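Enamel mugs, and why I stopped buying the nice ceramic ones

3rd July

When I moved to this country I had two suitcases and no mug. I bought one in the first week, a heavy ceramic thing, and it lost its handle before August. After that came more ceramic mugs, and all of them chipped or cracked in my small kitchen, where the tap is low and the sink is made of steel. So for some time now I drink from enamel, and I would like to write down what I have learned about it.
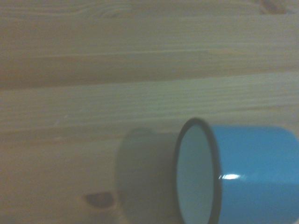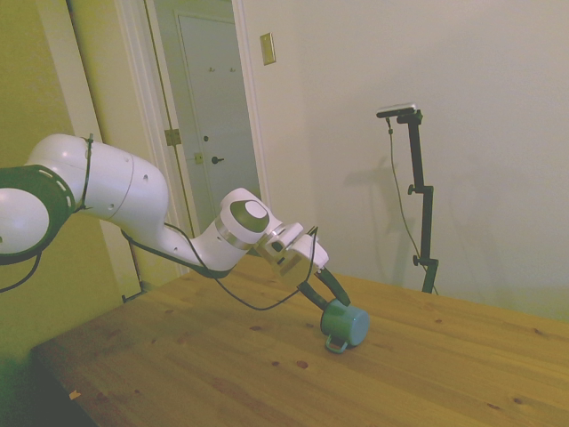
Is a mug lying on its side on a wooden table bad for the table?

A clean, dry mug does no harm to pine in that position. The trouble comes from the last spoonful of tea, because tea leaves a brown mark in soft wood, and if the wood is only oiled the mark goes in deep. I wipe at once with a damp cloth and then with a dry one.

Now to the mugs themselves. My favourite is from Dilter, a small maker whose things I found in a camping shop in Cadbridge. It holds 272 millilitres, which is a strange number, but it is printed in the leaflet and I measured it with my kitchen jug and found it correct. For morning coffee this is exactly enough. For soup I use a bigger one from Kaimal, 500 millilitres, with a rolled rim. The rim is thick and I like how it feels on the lip, although my coffee drips from it if I pour too quickly.

I have four enamel mugs at home at the moment. The weakest is the Fillidau. The colour was very pretty in the shop, but the enamel came off near the handle in the first winter, in a piece the size of a lentil, and the steel under it began to rust. I keep it for pencils now. A mug with a chip on the inside I would not drink from any more, and I would not try to repair it with paint.

Some small rules from my kitchen. I do not put enamel in the microwave. I do not pour cold water in when the mug is still hot from the stove, as the coating does not love this. For tea stains I use a spoon of baking soda and warm water, I leave it for one hour and then I rub with a soft sponge. The rough green side of the sponge makes the inside grey and dull, and afterwards the stains come back faster.

About hooks: I had a row of them under the shelf, but the handles of small mugs are narrow and my hooks were too thick, so each time I took one down it knocked its neighbour. Now they stand upside down on a folded tea towel beside the kettle. The shelf is 125 centimetres long and there is still room there for the bread tin and the honey.

Next I want to try an enamel milk pan, if I find one with a good pouring lip on the left side.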